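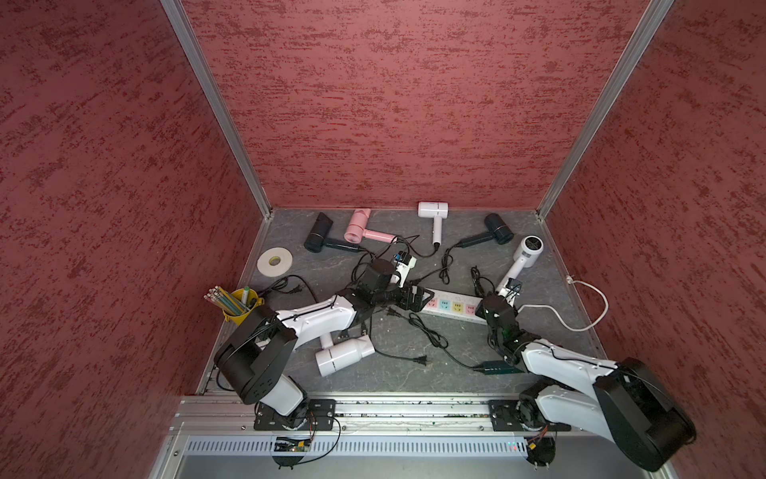 ACTA DE LA REUNIÓN DE COORDINACIÓN
Flerkura, equipamiento para peluquería
Fecha: 7 de abril de 2021

Asistentes: Solange Sawatzky (preside), Flurina Prantl (almacén), Đức Ninh (revisión eléctrica), Giang Từ (atención a salones).
Excusa su ausencia: Lâm Lâm.
Redacta el acta: Flurina Prantl.

1. Acta anterior
Se aprueba con una corrección. En el punto de compras figuraba el pedido de boquillas como recibido y seguía pendiente de entrega.

2. Secadores de la mesa gris
Flurina Prantl informa de los secadores que están sobre la mesa gris de imitación a piedra, entre las paredes rojas. Hay blancos, oscuros y uno rosa. Los oscuros se confunden entre sí en las fichas, porque se anotaron todos como "negro". Đức Ninh recuerda que uno de ellos es azul muy oscuro y pide que se distinga.
Con los blancos ocurre algo parecido. Se propone identificarlos por la forma: el de cabezal redondeado con rejilla negra, el brillante de boquilla estrecha, etc. Giang Từ prefiere un número pegado en el mango. Se acuerda usar número y dejar la forma como observación en la ficha.
El rosa ya tiene ficha propia. Lo reclama el salón Zamia, que lo dejó en depósito en noviembre. Giang Từ confirmará si lo quieren de vuelta o si aceptan el cambio por otro modelo.

3. Cables
Es el asunto que más tiempo ocupa. Los cables quedan sueltos entre los aparatos y se cruzan unos con otros. Đức Ninh indica que así no puede revisar la entrada del cable en el mango — el punto donde suelen aparecer las grietas — y que pierde tiempo buscando a qué secador corresponde cada enchufe.
Se debate si enrollarlos alrededor del mango. Đức Ninh se opone, porque el cable sufre en la curva. Se acuerda plegarlos en lazos amplios y sujetarlos con cinta de velcro. Flurina Prantl pedirá 70 cintas a Drostel.

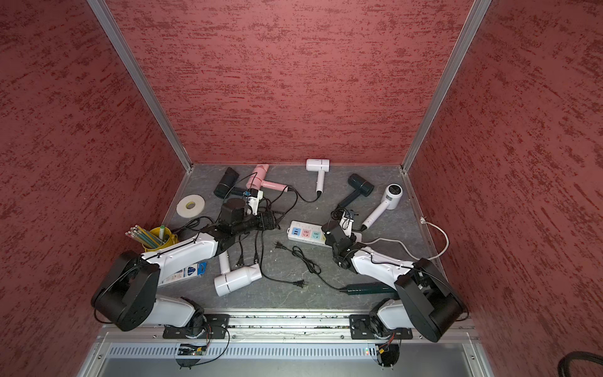
Secador negro y secador rosa al fondo de la mesa; el cable del rosa cruza el tablero.

4. Regleta
La regleta blanca con tomas de colores se mantiene en la mesa. Giang Từ pregunta si se puede conectar más de un secador a la vez. Đức Ninh responde que no conviene y que para las pruebas basta con uno. Queda así: un solo secador encendido en cada momento y el resto desenchufado.
Solange Sawatzky propone aprovechar los colores de las tomas para ordenar el trabajo: amarillo para pendientes de prueba, azul claro para la segunda comprobación. Las rosas quedan sin uso asignado, ya que hay más de una y se prestaría a confusión. Se probará hasta la próxima reunión.
El cable de la regleta se llevará pegado a la pared derecha.

5. Compras
Drostel ha enviado presupuesto para la reposición de secadores y filtros por un total de 1.089 euros. Se considera alto. Giang Từ pedirá otro a Đoàn, que ya sirvió los filtros el año pasado. Entretanto se autoriza a Flurina Prantl un gasto máximo de 300 euros en material menor: cintas, etiquetas y rejillas de recambio.
Solange Sawatzky pide que no se compren más secadores blancos mientras no esté cerrado el punto 2.

6. Tareas
Flurina Prantl: etiquetas numeradas, pedido de cintas y corrección de las fichas.
Đức Ninh: hoja de revisión en 2 apartados, cable y carcasa.
Giang Từ: llamada a Zamia y presupuesto de Đoàn.
Lâm Lâm: traslado de las fichas antiguas a la hoja común. Se le comunicará por correo.

7. Ruegos y preguntas
Đức Ninh pregunta por el destino de los secadores que no pasen la revisión. No hay acuerdo. Giang Từ es partidaria de guardarlos para piezas y Solange Sawatzky de retirarlos. Se deja para la siguiente reunión.
Flurina Prantl solicita que los accesorios sueltos se guarden con su secador. Se acepta.

Sin más asuntos, se levanta la sesión.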